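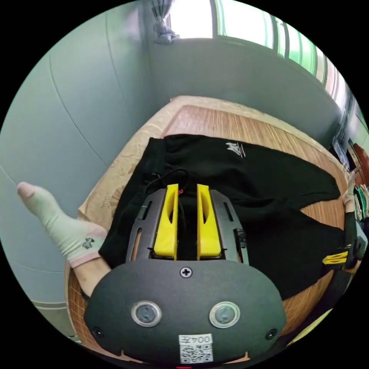 *Black sweatpants on a bed, ready to be handled with yellow-fingered grippers.*

# How to budget for hand-held grippers for a home folding project

Last updated 27 May 2026

The page covers buying hand-held grippers to record household tasks for robot training. The prices are what we paid at Firkside for our laundry project in Drulonport. Your supplier will quote something different, but the lines in the budget should be much the same.

We collect in ordinary bedrooms. If you plan to record in a lab with fixed tables, you can skip the parts on travel and site checks.

## Before you ask for a quote

Write down the tasks first. A one-handed task like picking socks out of a basket needs one gripper. Folding pants needs a pair. Most clothing ends up being a two-handed job, and we wasted a week on a one-gripper plan before changing it.

For each task, note:

- how many hands it takes
- the thickest thing the fingers have to close on
- the surface underneath (mattress, mat, table, floor)
- whether the operator sits, kneels or stands
- how much light the room gets during the hours you can use it

The surface matters more than we expected. A mattress gives when you press on it and a hard table doesn't. Fingers that slide neatly under a hem on a table may just push the cloth along on a quilt. Bedding also changes from one home to the next, so ask your supplier for a trial unit and try it on a real bed.

Dark clothes are a separate question. Black fabric with few visible folds is harder to label later than a patterned shirt. If your clothing list is mostly black, put more hours on the labeling line.

## Step 1: Count the grippers

Our grippers came from Briteo at $620 each. A station is 2 grippers, so one station is $1,240 before anything else is added.

Buy complete stations. It is tempting to order an odd unit as a spare, and it may be enough if your supplier ships fast. Ours does not. With a second full station we can keep recording while the first one is in for repair, and on normal days we run both.

Four grippers came to $2,480. Get the following in writing with the quote:

1. What is in the box. Ask about cables, fingers, a charger or power supply, and storage.
2. Who pays shipping on a warranty return.
3. Whether calibration is included, and what a repeat costs.
4. Whether the recording software is a one-time purchase or a yearly fee.
5. How long the supplier will keep selling parts for the model.

The yearly software fee was the one we missed. It was on the second page of the quote under "services," and our first budget only used the hardware total.

## Step 2: Label everything before it leaves the office

Each gripper needs an ID that a person can read and a code that a phone can scan. Put both on the housing. Use the same ID in the purchase record, the session log and the repair log.

Decide how you will mark left and right, and stick to it. A mixed-up pair can get through a whole session before anyone catches it. We add a line to the session sheet where the operator writes down the ID in each hand before starting.

Labels and a label printer are a small cost. Put them in the budget anyway, with a few rolls of spare tape. Check that the labels hold up to being wiped down between homes.

## Step 3: Price the parts that wear

Fingers are the main one. They rub on zippers, seams and bed frames all day, and the tips go first. A worn tip still closes, so the wear is easy to miss until the operator starts needing a second try at every hem.

We have ours made by Tsoukalas, a small shop in Drulonport, at $44 a pair. Keep spares for every gripper you own and replace them on a schedule you can afford.

Pick a finger color that stands out from your clothing list and keep it for the whole project. Yellow has worked well for us against dark pants. Changing color halfway means another round of checking for whoever trains the model.

Other parts to price:

- housing screws, which get lost on carpet
- a screwdriver of the right size for each station
- cables with strain relief
- lens cloths
- padded cases

Don't buy a year's worth of anything in the first order. Our first cases were too shallow once the fingers were mounted, and we had to replace all of them.
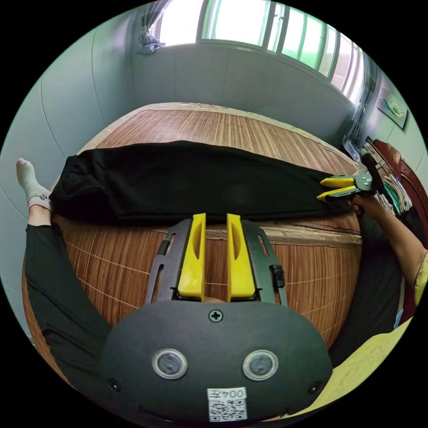

## Step 4: Plan for the room

Beds, floor mats and sofas are cheap to use if people will lend you a room. The costs are in getting there and setting up. Budget for travel, a payment to the household, and setup time at each address.

Visit each home before the session, or ask for a short video call. Check these points:

- Is there space to sit or kneel beside the work with both arms free?
- Is there a strong window behind the work? A curtain may be all you need, but check that it closes.
- Where is the nearest outlet?
- Can you leave the bed set up the way the household keeps it?

We leave rooms as they are. Folded cloths on a chair or items on a shelf can stay put, as long as the household is fine with them being recorded. Get that consent in writing, and ask specifically about framed pictures, mail and anything with a name on it. If you have to blur things afterward, it comes out of the labeling budget.

Bring your own clothes for the task. Household laundry varies too much if you are trying to compare sessions, and it brings up privacy questions you don't need. Secondhand pants and shirts are fine. Budget for washing them too.

## Step 5: Budget operator hours

Operator pay will pass the hardware cost sooner than you think. In our case it was the largest line by the end of September.

Count the paid hours in full:

- travel and setup
- a practice block for each new garment
- recording
- breaks
- packing up and copying files

A gripper is light when you pick it up and heavy after a long block of folding. We planned the first schedule with short breaks and had to change it. Now operators swap off between recording and resetting the clothes, which takes two people per station and costs more. The takes from late in the day are better for it.

Let operators choose how they sit. Some like to sit on the bed with their legs along the work. Others kneel beside it. 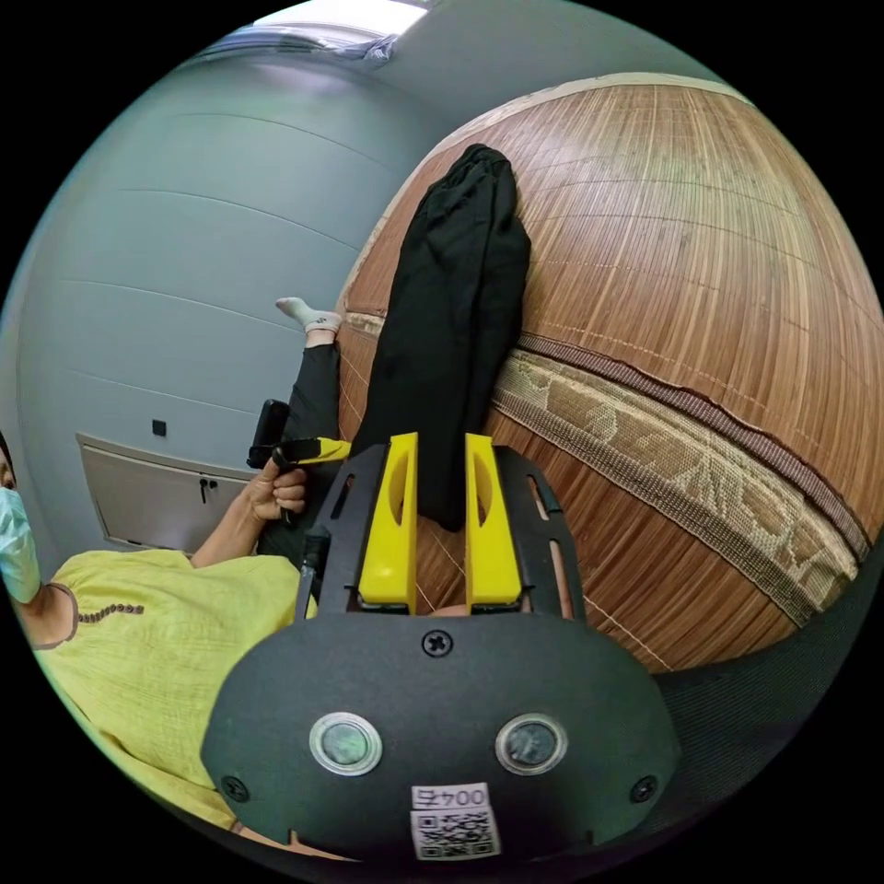

Whatever position they choose, the sleeves should stay out of the fingers, and the cable should have enough slack for the farthest reach. Add socks, masks and hand sanitizer to the supply line if you work in other people's homes. We buy them by the box and charge them to the site budget.

Set aside money for training as well. New operators tend to squeeze too early and drag the fabric. Plan on throwing out what they record in their first session and don't count those hours toward your data target.

## Step 6: Storage and labeling

Work out how much data one gripper makes in an hour of recording, then multiply by the number of grippers and the hours in your plan. Ask the supplier for the per-hour figure, then test it yourself in a bright room with a lot of detail. Ours ran higher than the spec sheet.

You need room for 2 full copies kept in different places. Buy the drives for the first phase only and add more as you go.

For labeling, get a price per recorded hour from whoever will do it, and send them a real sample first. A clean demo clip will get you a quote that doesn't hold.

## Step 7: Put it in order

If the money comes in stages, this is the order we would use:

1. One station, one set of spare fingers per gripper, labels and a case.
2. Practice sessions in a room you control.
3. A few paid sessions in homes, labeled all the way through.
4. The second station.
5. The rest of the storage.

Stop after the third stage and redo the numbers with your own hours and repair costs. We changed the operator line and the storage line at that point and left the hardware alone.

Keep a contingency line and say in the budget what it covers. Ours covers lost parts, canceled home visits and repeat calibration. Anything else has to go through a change to the plan.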